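Why Does a Shirt Have So Many Parts?
Folding, patterns and sleepy cats: a bedroom explainer for curious kids

By Kvido Zeman
July 8, 2019

If you have ever been asked to put your pyjamas away, and you rolled them into a ball and pushed them under the pillow, then you are in very good company, for I did precisely that until I was nearly grown up. My grandmother used to find the balls and put them back on my bed without a word, and I would look at them and feel terribly guilty (and then push them under the pillow again). It was years before she sat me down beside her and showed me that folding a shirt is a bit like folding a map. You have to know where the parts are first, and once you do, the whole thing goes along quite nicely.

So let's look at the parts! If you have a long-sleeved top handy, go and fetch it now and lay it out on your bed. I'll wait.

Ready? Start with the biggest pieces. The front of a shirt and the back of a shirt are called panels, and they are usually cut from flat cloth, in much the same way as you would cut a shape from coloured paper. Then there are two sleeves, which start out flat too. They only become tubes when somebody sews the long edges together. The line where two pieces of cloth are joined is a seam, and you can feel a seam with your fingers even with your eyes closed. Try it along the side of your own top, from the armpit down. Can you feel the little ridge?

Now find the edges. Cloth that is woven has threads going across and threads going up and down, and if you cut it and leave it alone, the threads at the edge begin to wriggle loose. That is called fraying. One way to stop it is to wrap a narrow strip of cloth over the raw edge and stitch it down, and the strip is called binding. Binding can be the same colour as the shirt, but it's much more fun when it isn't, and you'll often find it around a collar or down a front.

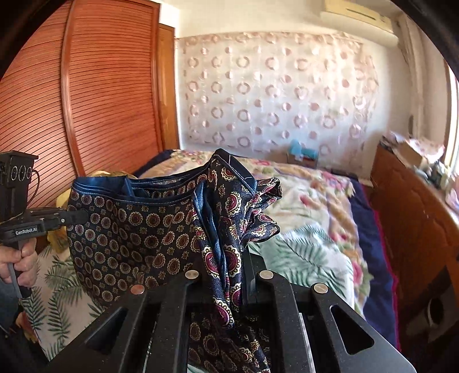 A shirt edge with its binding and pale stitches. How many different colours can you find in the round patterns?

Those round patterns have a name as well – they're medallions. A medallion is a round shape with decoration inside it, a little like a fancy coin or a flower seen from the top. When the same shape is printed over and over again, we call it a repeat. Printed cloth is made by putting colour onto the fabric, and one old way of doing it was with a carved block, which you dipped in dye and pressed down, then dipped and pressed again, all the way along the cloth. Imagine keeping your rows straight for a whole afternoon! I tried it once with half a potato and a tea towel at a weekend class in Lilorow, and by the end my rows wandered about like ducks.

You may notice that medallions look perfectly round when a shirt is lying flat, and then turn into ovals and squashed shapes when the cloth is picked up. The pattern hasn't changed at all. The cloth is bending away from you, and you are seeing part of each circle from the side. It works with a paper plate, too. Hold one up facing you, then tip it slowly backwards and watch the circle get thinner and thinner.

Next, the neck. Some necklines are round and some are square, and some come down to a point at the front like the letter V, so of course that one is a V-neck. If you turn the collar back you'll very likely find a label. Labels often tell you the size and how the shirt likes to be washed, and they are handy for another reason. On lots of shirts the label is sewn at the back of the neck, so if you're half asleep and can't work out which way round your pyjamas go, look for the label and put it behind you. 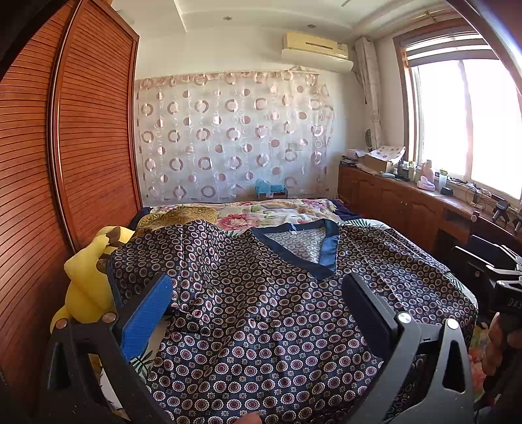

Before you fold anything, choose your spot. A table is good, a bed is better (it's softer on the knees if you have to climb up), and the floor will do if it has been swept. If there is a cat on the bed, please fold around the cat. Cats sleep for a good part of the day and they don't care to be tidied.

Here is my grandmother's way, which she called the parcel.

Lay the shirt face down and smooth it with flat hands, from the middle out to the sides. Fold one sleeve straight across the back. Now fold the other one across, so it looks as if the shirt is giving itself a hug. Bring each side in a little, until you have a long, neat strip, and then fold the bottom up to meet the collar. Turn it over. There's your parcel!

It may come out lumpy the first time. Slippery cloth is the hardest, as it likes to slide off itself, and thick winter flannel stays put but makes a very fat parcel. My first one looked like a sandwich somebody had sat on. Shake it out and have another go, and if you've got a brother or sister about, you can each take a side and do it together.

When you're happy with it, pop it in the drawer or on the wardrobe shelf, or even under your pillow if that's where pyjamas live at your house.

Words to remember
Panel: a large flat piece of cloth in a piece of clothing.
Seam: the line where two pieces are sewn together.
Binding: a strip of cloth that covers an edge.
Repeat: a pattern that is printed again and again.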